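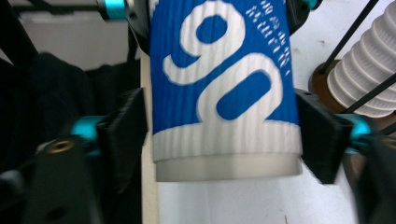
Ribbed paper cups for the break room -- keep or go back to mugs?

Started by kettlecorner

We switched to the ribbed paper cups in March and I'm the one who orders them so I get all the complaints. Blue band, white ribs, big numbers on the side. A case is 4,000, which sounded like plenty. Not plenty.

Questions
1. Do the ribbed ones hold up for hot coffee without doubling?
2. Anybody have a holder that doesn't tip?
3. Is it worth going back to mugs. Be nice

mossyporch
1. yes. The ribbing is the whole point, your fingers aren't flat on the hot part. Nobody here doubles up anymore and we used to go thru two per drink.
3. no. We did mugs. You know who washes the mugs? Me.

dunlap_heights
Disagree on mugs. We have 2 dishwasher racks and a rule and its fine. Paper is just paying someone every month so you don't have to wash a thing that takes ten seconds. Also smooth cups plus a sleeve are cheaper than ribbed, at least where I am.

kettlecorner
Sleeves end up all over the floor here. Tried it. Never again

mossyporch
same, sleeves everywhere, behind the fridge even

pantry_and_co
Coming at this from the stacking side. Ribbed cups stick. If the stack has been squeezed in the carton you pull one and get three. Twist a little when you pull, rim end, don't yank.

Holder wise, skip the tube dispensers. I had the Garkament wall one, the flaps wore out and it dumped cups on people. Went to an open one, double ring, sits on the table.
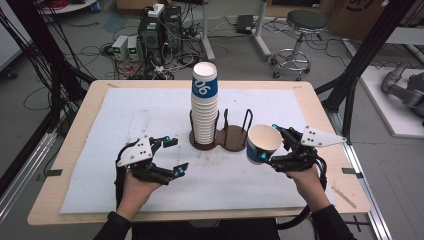
My main thing with open holders is how high you load them. People want to put the whole sleeve in at once so they don't have to refill. Then it's a tower. That white and blue stack is well up over the top of the holder with the other ring sitting empty, and if it were mine I'd split it, half each side. Wood base and wire loops is a good design tho, you can see at a glance when you're low, and wiping it down is easy. I keep mine to a hand's height over the wire and refill at 3 pm.

dunlap_heights
Splitting means two open cups on top getting dusty instead of one. Load them upside down or don't bother

pantry_and_co
Upside down is fine too, I do that in summer. But then people grab by the base and pull crooked and we're back to three at a time.

leftoverlid
Which holder is that, is it the Pal one? Looks kinda like the Pal but mine has a lip

pantry_and_co
No idea on brand, mine came from Nivilmont, the restaurant supply place, no label on it. Would not pay Pal prices for two circles.

leftoverlid
fair

kettlecorner
OK so two rings. What do you put in the second one if you don't split? I was thinking lids

mossyporch
Lids slide around in ours, too wide for the ring. Small cups for water work. Measure first!!

dunlap_heights
or mugs

kettlecorner
lol no

pantry_and_co
If you do paper, count what you use for a week before you reorder. We go through 200 a day in winter and 80 when half the office is out. I was ordering the same amount all year and storing cartons under my desk in Vurnorwood like an idiot.

kettlecorner
That's me right now, cartons under the desk. Will count. Getting the double ring, will post back if it tips -- thanks all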